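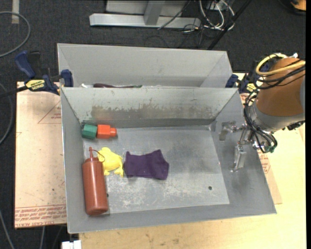

Irfan Rahman says to leave the scratches alone and just wash the thing with dish soap, and I'd like other opinions before I listen to him.

Posted by Anisa Tuhumury, Tuesday
Mirkstead Home & Workshop board, Storage and Sorting

The bins are gray sheet metal with sloping sides. I want to use the front one for odds and ends: a squeeze bottle, the yellow frog, the purple cloth, a couple of toy blocks. The back wall has a band of brownish scuffs and the floor has pale marks near the front. Is it worth sanding and painting, or should I put a liner in and forget it? My budget is up to 121 dollars and I'd like to spend a lot less.

Irfan Rahman
I said dish soap and a soft brush, then dry it the same day. Paint on the inside of a metal bin chips as soon as you drop something hard in it. Then you have paint chips in with your toys.

culside_k
Disagree. Paint holds fine if you prep it. Degrease, scuff with a sanding pad, prime, two thin coats, and leave it alone for a week. Most people skip the week. I did a bin for my garage and it still looks good.

Irfan Rahman
What do you keep in it?

culside_k
Gloves and rope mostly.

Irfan Rahman
Well, yes.

maillard2337
I'd go with a liner. Cut a piece of felt or thin rubber mat to fit the floor and leave the walls bare. It cuts the noise a lot. My kids throw blocks into a metal tub every night and before the mat you could hear it upstairs.

Make a paper pattern first. With sloped sides the floor is smaller than the opening, and if you measure across the top your mat will ride up at the edges.

Anisa Tuhumury
Good point about the pattern. Felt or rubber, if a squeeze bottle is going in there too?

maillard2337
Rubber. Felt soaks up everything. But I wouldn't keep a bottle with toys at all, especially lying on its side. They drip from the nozzle even with the cap on its tether.

Clendotier
Agree on the bottle. Stand it up in a jar somewhere else. And keep cloth out of the bottom of a mixed bin, small stuff gets under it and you end up lifting it every time you look for a block.

On the original question, there are small holes in the floor. I'd leave those open. If water gets in it needs a way out, and a solid mat on top will hold it there. Punch the mat to match.

culside_k
Or skip the mat and paint it.

Anisa Tuhumury
I'm leaning toward soap first, then a rubber mat with holes. The bottle is going to the kitchen. Are the brown marks rust, or just dirt?

Irfan Rahman
Can't tell from a photo. Wipe a spot with a damp white rag. If it comes off, dirt. If it's rough under your finger, go over it lightly with a fine abrasive pad, maybe 3000 grit if you want to keep the finish, and dry it well.

Clendotier
3000 is a polishing grit, it won't touch rust. Start much coarser and work up only if you care how it looks.

Irfan Rahman
Fair enough. I was thinking of the scuffs.

Comments (3)

porchlight: We used an old yoga mat for the same job. It cuts with kitchen scissors.

d_hale: Does the rubber smell go away? Mine sat outside most of June and I still notice it.

maillard2337: Wash it with baking soda and hang it in the shade. If it still smells after that I'd return it.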